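Subject: Re: [endby-weavers] Warping a 744-end blanket alone?
From: Lovisa Solheim
To: endby-weavers

Hemant Pandey wrote:

> Hi all. I have the yarn for the big blanket now and I'm stuck
> before I've even started. The draft wants 744 ends and I've never
> gone past 442 on my loom. My usual helper has moved away so I'd be
> beaming on by myself. Do I do it in sections? Do I just pray?
> Also, the Sasholm wool is stickier than I expected. Any advice
> welcome, even "don't."

Hemant, do it! Oh, I'm so happy someone is finally weaving that draft. I have had it pinned over my desk since the Jakuvard workshop and keep losing my nerve on the border.

You can absolutely beam on alone. I've done it for years (my loom lives in a room where two people can't stand up straight at the same time). Wind your warp in chains of whatever size you can comfortably hold in one hand, and tie the cross in four places, not two. Put everything in the raddle before you turn the beam even once. Then hang weights on the chains over the front beam. I use milk jugs with water in them, one per chain, and I add or pour out until they all pull the same. Crank until the jugs are nearly up to the beam, stop, let them down again, crank some more. It's slow and I love it. Put the radio on.

Paper between the layers, all the way, and wider than the warp. I skimped on this once with a 173-inch runner and the edges slid off the pile and went slack, and I was stuffing folded envelopes under the selvedges until the end.

About the sticky wool: yes, the Sasholm two-ply grabs. Don't comb it with your fingers, you'll only make it worse. Snap the chain like you're shaking out a rug and the ends pop apart by themselves. If it still clings at the heddles, go to a more open sett and sample again. Mine bloomed so much in the wash that I'd never go back to the closer one. Wash the sample before you decide anything!

One more thing, on threading. Tie off every group of 24 in a slip knot and check it before you go on. I know everybody says this. I also know that I once found a crossed pair 3 inches from the left side with the whole thing sleyed, and I sat on the floor for a bit.

If you'd like to see the border in cloth before you commit, Murakami has the old sample book and it can be borrowed. Page with the red tab. 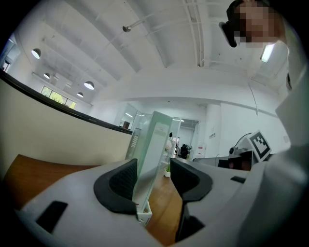
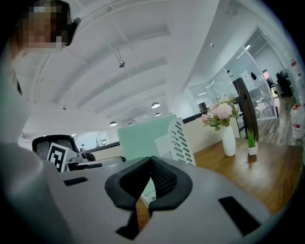
Yoshinori Yagi adds that milk jugs are fine up to a point, but with wool this stretchy he would go lighter than you think, half full at most, and let the warp rest overnight on the beam before threading. He also says to wind ten extra ends and hang them off the back on a spool, so that when one breaks you have a match from the same dye lot.

Lovisa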